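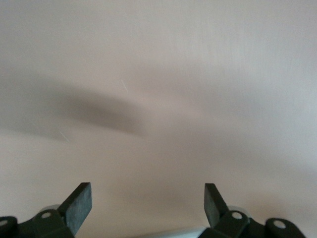

Soft shadow and two fine pale marks on a smooth beige surface.

How to Check and Touch Up a Plain Painted Surface

A flat beige ceiling or wall looks simple to keep up, but small marks are hard to judge on it. A shadow can pass for a stain, and a hair stuck to the paint can pass for a scratch. Sort out what you are dealing with before you open a can.

What you need

A flashlight
A soft, dry microfiber cloth
A second cloth, slightly damp
400 grit sandpaper
Lightweight spackle and a 2 inch putty knife
Leftover paint from the same job
A small foam roller and tray
A stable step stool, if the spot is high

1. Look at the mark in different light

Turn off the lamps and look at the surface in daylight. Then close the blinds and switch the lamps on. A shadow moves or disappears when the light changes. A stain stays where it is. Soft gray patches with no clear outline are often shadows, but check them both ways.

Color can fool you too. The same beige may look pinkish at one end of a room and nearly gray at the other. Don't repaint over that until you have seen it at two times of day.

2. Shine a flashlight across it

Hold the flashlight almost flat against the surface and aim it sideways. Scratches and dents will show a thin edge. Dust and hairs sit on top of the paint and throw a tiny shadow of their own. Put a small piece of painter's tape next to anything you want to come back to – short pale lines are easy to lose once you step away.

3. Dust first

Wipe lightly with the dry cloth, in one direction. If the line comes off, you are done. If it is still there, go over it with the damp cloth and let the area dry for 5 minutes before you look again. Don't scrub. Matte paint turns shiny where it is rubbed, and a shiny spot is more noticeable than the scratch was.

4. Fill only what you can feel

Run a fingertip over the mark. If it feels flat, skip the spackle. If it catches, press in a very thin layer with the putty knife and scrape the extra away. Once dry, sand with two or three light passes and wipe off the powder.

5. Paint the spot

Stir the old paint well. Load the roller, then roll most of it off in the tray. Start at the center of the repair and lift the roller as you move outward, so there is no hard edge. Let it dry completely before deciding on a second coat. Wet matte paint looks different from dry.

If the touch-up still shows the next day, the old paint has probably faded. In that case roll the whole ceiling or the whole wall, corner to corner.

Write the color name and the room on the lid before you put the can away.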